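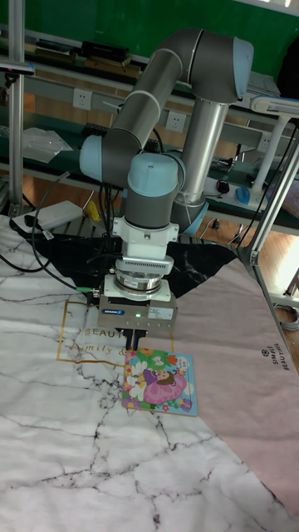 A small picture book lying flat on a table

A picture book is a book in which the drawings do at least half the work and the words get most of the credit. It is usually meant for children too young to read it, and so is bought, judged and read aloud by adults, who are often asked to do so again at once.

Format
Most picture books are short. Publishers like page counts that fold neatly out of large sheets of paper, and many a bear has had its journey home cut down to fit. Text may run to several hundred words or to none. Wordless books are praised by critics and dreaded by tired parents, who have to make up the story themselves and are corrected if it changes. 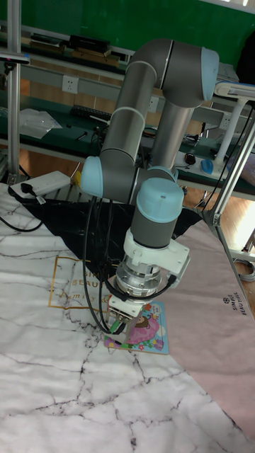 An illustrated picture card, a close relative of the picture book

Picture cards
Cards with a drawing on one side are older cousins of the form in some tellings and cheap spin-offs in others. The Barredo set, drawn by Roksolana Shevchuk, had 54 cards and could be laid out in any order to make a story. Reviewer Ekua Dankwa tried 17 orders and reported that the goose died in most of them.

Reading aloud
Styles differ. Nazar Kovalchuk, in his handbook for Candthorpe librarians, advised against doing voices, on the grounds that a voice once done must be done forever. His readers largely ignored him.

See also: Board book, Pop-up book, Bedtime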